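Moisture Movement in Edge-Glued Maple Boards
Project report, second term
Jan 4, 2018

1. Background

Solid wood takes up and gives off water as the air around it changes. Most of the movement is across the grain, and very little is along it. Boards glued from several planks are often said to stay flatter than a single wide piece, but the size of the effect depends on how the growth rings are arranged. The project measured the change in width of glued maple boards kept in damp and dry air.

2. Material

The boards were bought from Rasus in August and stored flat in the workshop until testing. Each was cut to a width of 200 mm. Boards with open seams or visible knots were rejected. No oil or varnish was applied.

3. Method

Two closed cabinets were used. The dry cabinet was held at 40 per cent relative humidity and the damp one was controlled by a tray of salt solution. Each board was weighed before going in and again at every reading. Width was taken with a calliper at three marked positions, and the mean was recorded. Cupping was checked with a straight edge and feeler gauges. The test ran for 363 hours in each cabinet, and the logger stored 1,938 readings of temperature and humidity.

4. Results

Width rose in the damp cabinet and fell again in the dry one. The boards did not return fully to their first width. Mean growth in the damp cabinet was about 2 mm, with the largest values in boards where the rings ran flat to the face. Change in length was below what the calliper could resolve. Cupping was small and changed direction from plank to plank, so that the faces became slightly wavy.

5. Sources of error

The cabinet doors were opened for each reading, and the humidity took several minutes to recover. The calliper marks were drawn in pencil and had to be redrawn on some boards. Weight was read on a kitchen scale with a resolution of 1 g, too coarse for the early readings.

6. Further work

The test should be repeated with oiled boards and with a longer period in the damp cabinet. A single-plank board of the same width is needed for comparison. 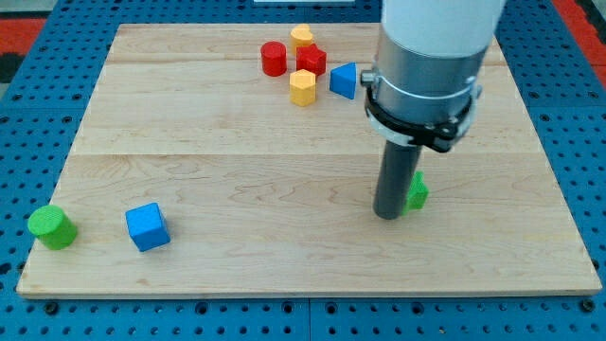 The end grain should also be sealed on half of the boards, as water enters fastest there and the present results do not separate it from uptake through the faces.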